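Progress report to the Pleltero Fund, 16 Jun 2022
Udimdale neighbour advice service
Prepared by Nadja Holzer

Since October we gave advice to 768 households, mostly on rent arrears and heating bills. The evening sessions are fuller than the morning ones, so we moved one adviser. 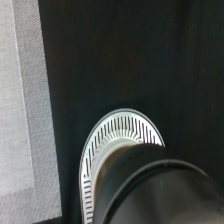
Grey mat on the dark wood.

Damian Gruber has trained seven new advisers. Two of them speak Farsi – this was asked for by many families in Esfahani Court.
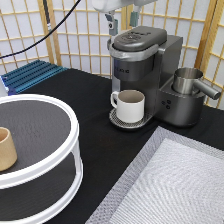 The waiting time for a first talk is still too long, and we do not hide this. We would like to use the remaining 2000 euros for a second telephone line. 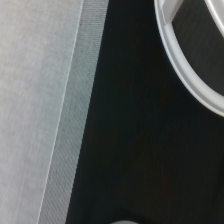

Pale material with its white edge line.

The leaflet on tenants' rights was printed in 100 copies and all are given out. A new print is ordered from Dudura.

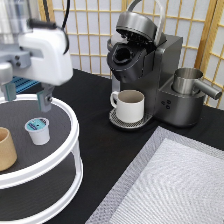 Coffee pod on the upper tier of the turntable.

The accounts are attached. Please tell us if the second line can be approved before the summer break.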